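Carrying Loads on a Vehicle – Notes for Session 4
Instructor: Jahangir Bhattacharjee
Drarnlow Outdoor Program, revised Mar 30, 2018

Read these before the practical. Bring the owner's manual for your own vehicle if you have one.

1. Roof load

Every vehicle has a roof load limit, and it is in the manual, usually under "luggage" or "towing and carrying." The limit covers everything above the roof: crossbars, carriers, boxes and whatever is inside them. Students often forget the bars. The crossbars may also have their own limit, and so may the carrier. Use the lowest figure.

The limit printed in most manuals is for a moving vehicle. A parked car can hold more, so a rooftop tent can take two sleepers on a car that could not drive with them up there.

2. Crossbars

Types we will handle:
Raised rail – clamps around a rail with a gap under it
Flush rail – needs a foot shaped for that rail
Fixed point – bolts into threaded holes under small covers
Bare roof – clips into the door frame

Set the front bar first and measure from the top of the windshield. Write the distance on tape inside the glove box. The spread between bars matters more for long loads than for boxes. Kayaks want as much spread as the roof allows.

Tighten each foot a little at a time, going from side to side. If you run one side all the way down first, the bar will sit off center and the clip will not seat. Check again after 21 miles, then at every fuel stop.

3. Boats and boards

Hull down in saddles, or on edge in J-style cradles. On edge leaves room for a second boat but puts more of it in the wind. Boards go deck down, fins forward and up.

Straps: two over the boat, buckle padded, one twist in the long run to stop the humming. Snug is enough on plastic hulls. A hull left under a tight strap on a hot day will dent. Bow and stern lines are required for this course on anything longer than the roof.

The Cavalcanti cradles in the shed fold down, and the older Ninow pair does not. With the Ninow pair the van stands too high for the covered parking at Damilcombe, so unload outside.

4. Boxes

Heavy items go between the bars, low and flat. Light items go in the nose and tail. Tie things down inside the box as well, because a sliding tent bag can push the lid open. Lock it and take the key out. Most keys will not come out unless all latches are closed, and that is your check.

Take the box off when the season ends. It costs fuel, and the seals last longer indoors. We pull ours in December and hang them by the two wide straps.

5. For the practical

Work in pairs. Each pair fits bars to one vehicle, loads one boat and one box, and has it checked before moving. Allow 23 minutes for the bars. Torque keys are numbered and go back on the board.

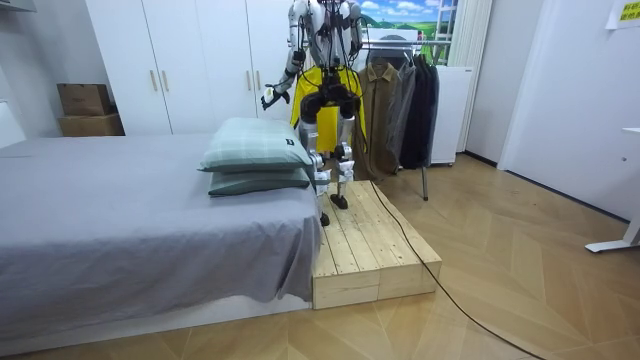
Before you leave, record the total height of your loaded vehicle on the sheet by the door and put a copy on the dash where the driver can read it.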